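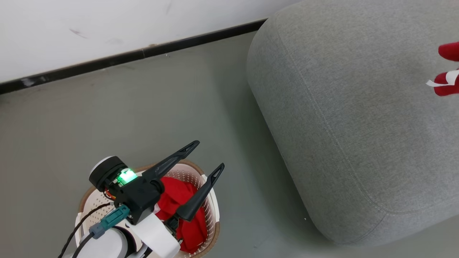 2 min read – 9 replies

Pilling on a light grey ottoman, and the baseboard behind it

Virnow, May 21, 2019
Hello all. I would like your advice on my ottoman. The fabric is light grey, a little heathered, with a fine texture, and it has started to make small pills. The lint also stays on it, so it looks fuzzy when the light comes from the side. I paid 161 for it and I would like to keep it for some years. Is a fabric shaver safe near the welt seam? My second question is the black baseboard, which has a chipped look in places. Do I paint only the chips, or the whole strip?

Ladonus
Shaver, yes. Go lightly and in one direction. I stop a finger's width before the seam and do the rest by hand with small scissors.

Fallahi
I do not agree with the shaver. Each time you shave, you take away some of the fabric. I used one on my sofa every month and by November the corners were thin. A lint roller and patience are enough.

Ladonus
Every month is too much, Fallahi. Twice a year is normal.

Fallahi
Maybe. But people never do it twice a year, they start and they like it.

Camix
For the baseboard: paint the whole strip. I touched up only the chips in my hallway and the new black was shinier than the old one. Now I see every spot. Fill the seam also, if it bothers you.

Virnow
Thank you. The seam does not bother me much. And the scuffs on the white wall?

Camix
Damp sponge first, with no soap. If they stay, use a little of the wall paint on a small roller.

Yeison Sánchez
I worked in an upholstery shop and the fabric label can tell you the rub count. Ours went up to 50 thousand, but a high number does not mean no pilling. Those are two different tests. I would shave it once, wait, and look again. The loose fibres have to come out at some moment.

Fallahi
Once I can accept.

Virnow
Good, then I will try one side first – the one that faces the wall. I will write here when the paint is also done.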